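The first thing the new head coach of Erberg College softball did when she got the keys to her office was watch film. Old film, too - every home game from the past two seasons, most of it shot from behind the backstop with somebody's thumb in the corner.

"I loved it," she says. "I know how that sounds. But you see a kid in April of her freshman year, then the same kid a year later, and her hands are in a completely different place. I wanted to know who had been teaching her, because they were good at it."

She comes to Erberg after nine seasons as an assistant at Adeyemi State, where she ran the infield and, for the last four, called pitches. She had been offered head jobs before and turned two of them down. This one she accepted over the phone from a gas station parking lot.

"They asked if I needed the weekend to think it over and I said no, I need about a minute to stop shaking."

Erberg finished 27 and 21 last spring and lost in the second round of the conference tournament, on a bloop single that fell between three fielders. She has watched that one as well. She brings it up before I do.

"Three good athletes, and all of them playing it safe. I don't blame a single one of them. We're going to talk a lot this fall. Loudly! I want people in the parking lot to know whose ball it is." 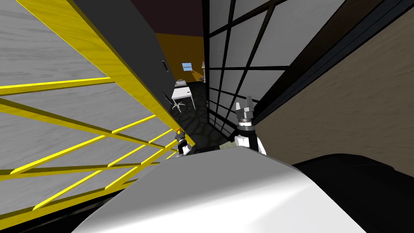
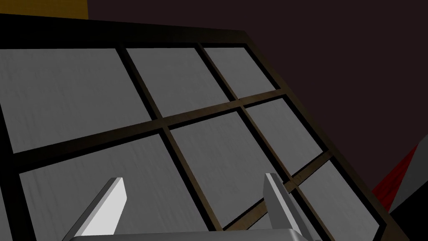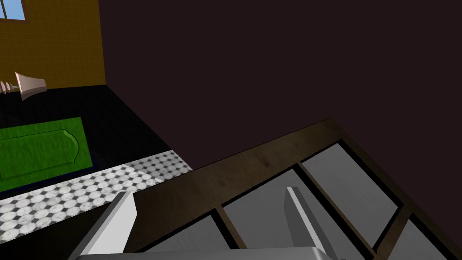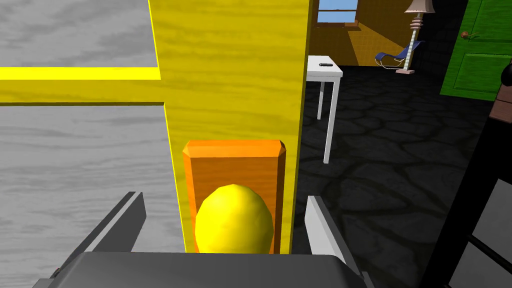 ERBERG, September

Fall practice opens with 19 players, seven of them new. The returning group includes the shortstop who hit .258 as a freshman and whom the coach is already describing to anyone who will listen.

"Forget the average. Watch her feet. She gets to balls up the middle that I had already written down as hits, and I had to go back and erase."

The pitching is thinner. Two seniors who threw most of the innings last spring are gone, and the staff now leans on a junior left-hander who has been a reliever all her college life. Asked whether she can carry a starter's load, the coach laughs and says she asked the pitcher the same thing.

"She told me she's been waiting two years for someone to ask. So there you go, she's starting."

There is also the matter of the crowd. Last year's final home game drew 1399, a record for the field, and the athletic department is adding a set of bleachers down the left-field line. The coach would like them right on top of the visiting bullpen, but was told that's where the tarp goes.

She played third base herself, in a program that folded the year after she graduated, and still keeps her glove in the bottom drawer of her desk. The laces have been replaced so often that she figures only the palm is original. She used it at the first workout, taking ground balls with the freshmen for around 35 minutes before she had to go find some ice.

"I was terrible," she says, delighted. "They were so polite about it. By October I want them yelling at me too."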